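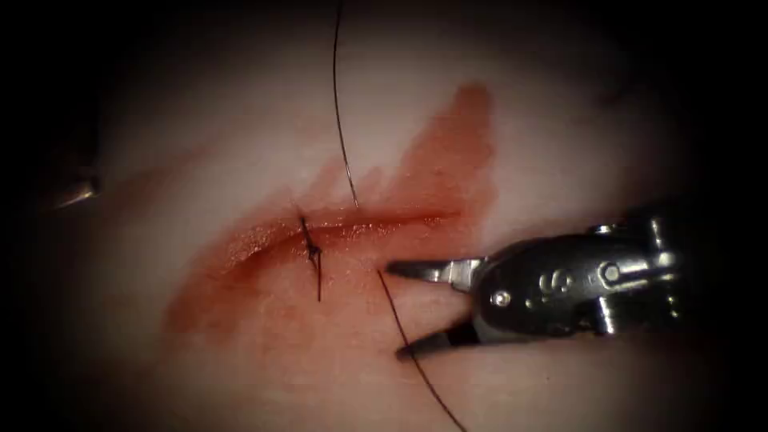 One knot tied, thread through the lips of the cut to the right of it.

February 4, 2024. Thread on simple interrupted stitches in practice pads. Mostly notes I have been repeating to people one at a time, collected so I can send a link.

**1/** Scope: straight or slightly curved cuts in a soft synthetic pad, black thread, curved needle, instrument ties. No real tissue, no clinical advice. If you want to know what to do with a patient, ask whoever is supervising you with the patient.

**2/** Why interrupted and not running for practice: each stitch is its own experiment. If one is bad, you cut it out and the rest of the row still stands. A running line with one bad bite in it has to be redone from that bite onward, and you learn very little from the redo.

**3/** Pads first. A new pad has a skin on it that resists the point and then gives all at once. Most beginners push harder at that moment and the exit lands too far out. Put a few throwaway passes in a corner before you start the row you intend to judge.

**4/** Depth of cut matters more than length. A shallow cut gapes very little, so almost any knot closes it and you get no information. A deep one pulls the pad's edges outward and shows you whether your bite reached the bottom. I cut to half the pad thickness and stop.

**5/** Fake blood. Opinions vary. I use it on maybe every third session. It hides the cut edge, it makes the thread slippery, and it puts glare exactly where you want to look. All useful. It also stains the pad for good, and a stained pad is harder to grade afterward.

**6/** If you do use it, put it on after the cut and before the first bite. Adding more halfway through means you are comparing stitches done under two sets of conditions. Wipe toward the cut once, then leave it alone. Repeated wiping spreads a thin pink film over everything and removes none of the glare.

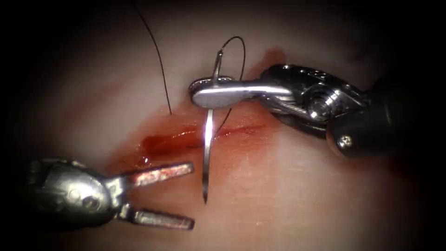 **7/** Needle position. Hold it in the tips of the jaws, a bit past the middle of the curve toward the thread end. Too close to the thread end and it rotates under load. Too close to the point and you run out of needle before the far lip.

**8/** Entry angle is the thing I correct most. Point straight down at the surface, 90 degrees, then follow the curve of the needle. People come in flat since it feels safer. A flat entry gives a wide, shallow bite, and the lips roll inward when you tie.

**9/** A test for whether you are following the curve: the entry hole stays round. If it has torn into a short slot, you pushed in a straight line and made the pad do the bending. Foam shows this badly. Silicone shows it very well, unfortunately.

**10/** Let go and regrip. The far side is a second move. Release, pick the needle up where it comes out, behind the point, and rotate it the rest of the way. Grabbing the point itself dulls it, and a dull point is why your tenth stitch looks worse than your second.

**11/** Should you go through both lips in one pass? On a narrow cut, yes if the needle is big enough. On anything that gapes, take the first lip, come up in the middle, reload, take the second. Slower, and the two depths are much easier to match.

**12/** Matching depth is what makes the surface sit level. If one side is deeper, that side ends up lower and you get a step along the line. You can feel it with a fingertip before you can see it.

**13/** Spacing. The usual advice is that the gap between stitches should be about the same as the width of one stitch. Fine as a starting point. On a curved cut, close the gap up a little on the tightest part of the bend.
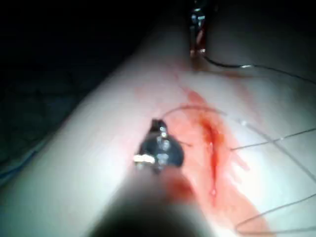 **14/** Domed pads and flat pads are different exercises. On a dome the far lip falls away from you, and the bite that felt symmetrical comes out short on that side. Do not switch between the two in the same week if you are trying to see progress in your log.

**15/** Fix the pad down. Tape at both ends, or pins if the base takes them. A pad that creeps under tension will quietly correct your mistakes for you, and then you go to a fixed one and wonder what happened.

**16/** Light. One bright source in the middle is common, and it is hard on the eyes after a while because everything outside the pool goes dark. It does make you keep the work centered. I prefer a second lamp, low and off to one side, which throws a small shadow along the cut and makes the lip edges readable.

**17/** Pulling through. Draw the thread steadily and stop with a short tail on the entry side. How short depends on your tie. For an instrument tie I leave enough to grab without hunting for it. If you find yourself chasing the tail, leave more. Thread is cheap.

**18/** Keep the long end out of the cut while you do this. Loops of slack lying across the wound get caught by the next throw – then you have a tangle that looks like a knot and holds like one too, right up to the point where you need it to.

**19/** Throws. First one double, so it stays put while you set up the second. Then singles, alternating direction. If two throws in a row go the same way you have a granny, and it slips. Cross your hands (or whatever is doing the pulling) to lay each throw flat.

**20/** Tension. Lips touching, then stop. The commonest fault in pads is overtightening, because a pad does not swell and does not complain. Look at the surface between entry and exit. If it has a ridge in it, the stitch is too tight.

**21/** Where the knot sits: off to one side of the line, same side every time. I am not strict about this with beginners. Knots on top of the cut are easier to inspect, and for the first few sessions that is worth more than doing it properly. 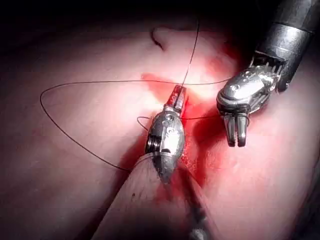
**22/** Closed tips when you are moving near the thread, open only when you intend to take hold of something. Open jaws snag. Half the dropped tails I see come from tips left open on the way past.

**23/** Trimming. Leave both tails long enough to find again. Cutting flush looks tidy and makes the stitch annoying to remove. Also, a short tail hides a loose last throw, and you want to know about those.

**24/** Grading. I score each stitch on entry, exit, depth match and tension, 4 marks in all, pass or fail on each. No half marks. My log stands at 1,352 stitches over 32 pads. Tension is still the mark I drop most.

**25/** Grade before you remove anything, then remove and grade again. Cut the stitch on the side away from the knot, pull it out, and open the cut. The track in the pad tells you the depth. You cannot get that from the surface.

**26/** Pads I have used, since I will be asked. Ternex: firm, clean tracks, skin a bit tough. Halilović: softer, closer to what people expect, but the holes close up and you lose the depth reading. I have not tried the Wondia one. I bought all of mine.

**27/** Drita Vasić wrote to disagree with 5/. Her view is that fake blood should be in every session from the start, because adding it later undoes the habits you built on a dry pad. It is a fair point. I would still want someone to be able to see their first ten stitches.

**28/** Spyros Todorova asks about braided thread versus monofilament. Braided for learning. It holds a throw while you think. Monofilament has memory and springs open, so move to it once your first throw stays down without help. Expect your tension marks to fall for a pad or two.

**29/** Also asked: can you reuse a pad once it is stained and full of holes? Turn it over. After both sides, cut new lines at right angles to the old ones and use it for knot tying only. The bites will find the old tracks and you will score yourself too high.

**30/** Correction to 13/. Stitch width there means entry hole to exit hole, measured across the cut. Two people read it as needle length. On my pads that gives 10 mm at most, and usually less.

**31/** Storage: flat, out of the sun, a dusting of talc on the silicone ones. Rinse the fake blood off the same day. Cold water, no solvent. I ruined one with alcohol and the surface went tacky.

**32/** Running stitches in April, when I have enough pads graded to say anything about them. Replies are open for pad questions. If you post a row for comment, please say what needle you used and include one with the stitches out.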